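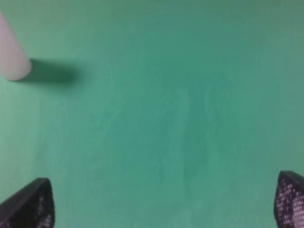 One customer writes that she has read this page twice and still doesn't know whether she has to wash her bottles before bringing them in. Fair enough. It was under "Deliveries" for reasons lost to history, so it now comes first.

Do I have to wash my bottles before a refill?

Yes, if you're changing products. No, if you're having more of the same. Shampoo on top of shampoo is fine. Shampoo on top of floor cleaner makes something we can't sell and you wouldn't want.

How do I wash them?

Warm water, a shake, tip it out, and repeat until the bubbles lose interest. Then leave the bottle upside down overnight with the cap off. Water left in the bottom thins the product and can make it go off, and we do check by tipping.

Can I bring any bottle I like?

Nearly. It needs a lid that closes and a neck wide enough for our funnel. We've filled jam jars, flasks and a hip flask with an inscription we pretended not to read. We won't put cleaning products in anything that once held drink, even if you promise to label it. People do promise.

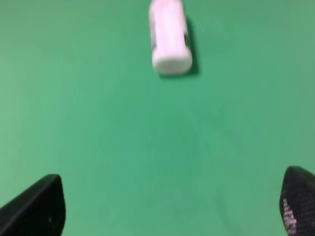

White bottle on a green surface.

What if I haven't got a bottle?

Take one from the box by the door. They've been washed and they cost nothing. The caps live in a separate box and matching the two is your own affair.

How do you work out the price?

We weigh your bottle empty, fill it, and weigh it again. You pay for the difference. If you arrive with a bottle that's still a third full, we weigh it as it is, so you don't pay for the same soap again.

Is there a minimum amount?

No. There is a queue, though, and it has opinions about people who buy a spoonful each of 6 different things.

What's the difference between Hekska and Mykhailiuk?

Hekska is our own washing-up liquid. It's plain, it has no scent, and it doesn't foam much, which upsets people more than we expected. Foam doesn't do the cleaning, but we've stopped arguing about it. Mykhailiuk is the laundry liquid and it does smell, of something the label calls meadow. Which meadow, we couldn't say.

Can I use the laundry liquid for wool?

We wouldn't. There's a wool wash on the bottom shelf at the back, behind the vinegar. If you've already done it and the jumper now fits the dog, we're sorry for you and pleased for the dog.

My shampoo has gone runny. Is it off?

Probably just warm. It thickens up again somewhere cool. If it smells sour or has turned cloudy, pour it away and bring the bottle back clean.

Do you deliver?

In Hornby and the villages either side of it, yes. Leave your empties out by 9 in the morning with your name on them - a name, please, as "blue gate" describes half the road. We swap them for full ones the same day. Allow about 2 hours either way in bad weather.

Where do I collect if you're shut?

From the lockers at the side of the shop. We text you the door and a code. It won't be 1432, which was the code for all of them until September and which the whole town seemed to know.

Why is the shop called Kondholm?

The sign was already up.

Can I return something I don't like?

Unopened, yes. Once it's been decanted into your own bottle we can't take it back, but we'll happily fill a small one first so you can try it at home.

Do you sell gift vouchers?

Yes, at the till. They don't expire. Change is given as more voucher.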